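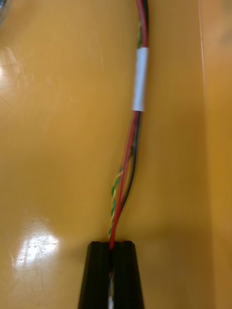

## 4.2 Greifen am losen Kabelende

**Abbildung 3:** Blick der Handgelenkkamera auf das Kabelbündel. Unterhalb der weißen Hülse laufen die Adern auseinander, kurz vor den Fingerspitzen kommen sie wieder zusammen.

Mit Kabeln hatten wir, ehrlich gesagt, am meisten Ärger (und am meisten Spaß!). Starre Teile greift unsere Strategie aus Abschnitt 3 ziemlich brav, aber ein Bündel dünner Adern macht eben, was es will. In Abb. 3 sieht man schön, warum ich die Hülse als Anker für die Schätzung genommen habe - sie hebt sich hell vom gelben Untergrund ab, während die gelbe Isolierung der verdrillten Adern fast darin verschwindet. Die rote Ader lässt sich dagegen von oben bis an den Spalt zwischen den Fingern verfolgen, und genau an ihr hängt jetzt unsere Mittellinie.

Trainiert haben wir mit 982 Demonstrationen, getestet mit 216 Griffen, die das Netz vorher nie gesehen hatte. Davon gingen 35 daneben. Zulmira Antunes hat sich jeden einzelnen Fehlgriff angeschaut und fand fast immer denselben Übeltäter: Glanzlichter! Auf der spiegelnden Fläche hält das Netz einen hellen Fleck gern mal für die Hülse und zieht den Greifer dann seitlich weg. Ein Polfilter half uns kaum, zufällig eingefügte Reflexe im Training schon deutlich mehr.

Offen bleibt die Sache mit der Tiefe. Wo die Finger das Bündel beschatten, rät unser Schätzer mehr, als mir lieb ist - dazu kommen wir in Abschnitt 4.3 mit den Kraftdaten.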